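Chapter 3
Painted Shelves and Cabinets

A shelf that holds books for ten years needs a sound joint and a sound finish. Chapter 2 dealt with the joint. The next 21 pages deal with the finish, and mainly with gloss paint on built-in pieces.

Gloss paint is easy to wipe clean, so it is common in kitchens, school rooms, and shops. It also shows every flaw beneath it. A dent that would not be noticed under flat paint will catch the light under gloss. For this reason, most of the work is done before the can is opened: filling, sanding, dusting, and priming. 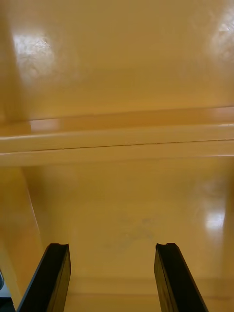 Figure 3.1 Yellow gloss finish on a flat panel and ledge. Note the brush or roller texture, the bright reflections, and the thin dark seam along the ledge.

Seams need special care. Where two parts meet, paint tends to pool on one side and pull away on the other. Run a nearly dry brush along the seam after each coat, and do not try to fill a moving joint with paint alone.

Light is the best test of a finish. Stand a lamp to one side of the work and look across the surface at a low angle. Mark any rough spot with soft chalk.

Key terms: gloss, primer, ledge, seam, recess, lap mark

Before you read on, find a painted shelf at home or in the shop. Look at it first from the front, then from the side. Write down what changes. You will need your notes for the exercise on page 213.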